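Toy Drawers and Soft Toys: Your Questions

Last updated: October

These are the questions we are asked most often about the small wooden drawer boxes sold under the Plukwood name, and about keeping soft toys in them. Delivery and returns have their own page.

What is the drawer box for?

It is a tabletop box with one pull-out drawer and a wire handle on the front. Most people use it for small soft toys, hair bands, socks or crayons. It was designed at our Brurport workshop for children who like to put their own things away.

How many toys will it hold?

That depends on the toys. A small, floppy plush animal folds down to very little and two will usually go in together. A larger stuffed dog with long legs will fill the drawer by itself, and may not go in at all if the filling is firm. Try the biggest toy first. If it has to be forced, keep it on a shelf.

Which way round should a toy go in?

Head first, lying on its side, with the legs folded towards the belly. Tuck the tail in last. Tails and paws left over the edge get caught when the drawer is shut, and the seams are where they tear.

Should I clear the table before sorting?

Clear enough space to pull the drawer out in front of the box and lay the toys down beside it. A towel can stay within reach if you want to wipe the drawer. A box set too close to the edge can tip when a child pulls hard on the handle.

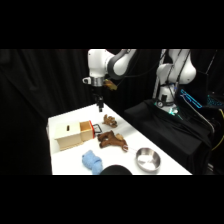
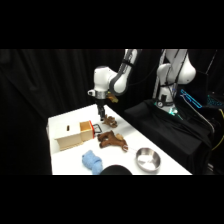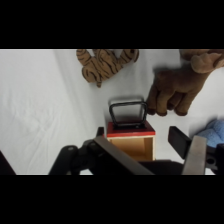

Can the drawer be taken right out?

Yes. Pull it until it meets the stop, lift the front slightly and draw it towards you. To put it back, hold it level and push with your palm in the middle of the front. Pushing on one corner makes it jam.

The drawer sticks. What can I do?

Take it out and look for fluff along the runners. Soft toys shed more than you would expect, and the fluff packs down at the back. Brush it out with a dry toothbrush, then rub a plain white candle along both sides. If it still sticks in damp weather, leave the drawer out in a dry room overnight. Do not sand the sides until you have tried this, as a drawer that has been sanded will be slack in winter.

How do I clean the box?

Use a cloth wrung out in warm water, then a dry towel. Leave the drawer open for an hour before the toys go back. The paint on the drawer front will take a drop of washing-up liquid. The bare wood inside should have water only.

How do I clean the toys?

Read the sewn-in label first. If it allows washing, put the toy in a pillowcase, tie the end and use a cool, gentle cycle. For surface washing only, mix a little mild soap in a bowl, dab with a flannel and press the toy in a towel to take up the water. A toy must be dry all the way through before it goes in a closed drawer. Thick ones can take two days.

Can I replace the handle?

Yes, ask for part 108. It comes with 4 screws and fits all boxes with a serial number above 1631. Older boxes have a different spacing between the holes and we no longer hold those handles.

Is the box suitable for babies?

No. It is meant for children of three and over. Check the handle screws now and then and tighten any that have worked loose.

Can two boxes be stacked?

We don't advise it. The weight of the upper one bows the top of the lower one and the drawer begins to rub. Stand them side by side.

Related questions
Choosing a shelf for large soft toys
Lukumay storage baskets: sizes and care
Removing crayon from bare wood
Stundley shop: opening hours and parking

Comments (3)

mossybank
The candle worked on ours. We had been using furniture polish and it made the drawer worse.

teapot17
Could you sell the drawer separately? Ours was left out in the garden and has warped, but the box is fine.

R. in Stundley
Our older box takes one rabbit and a pair of mittens. The rabbit's ears have to go in sideways.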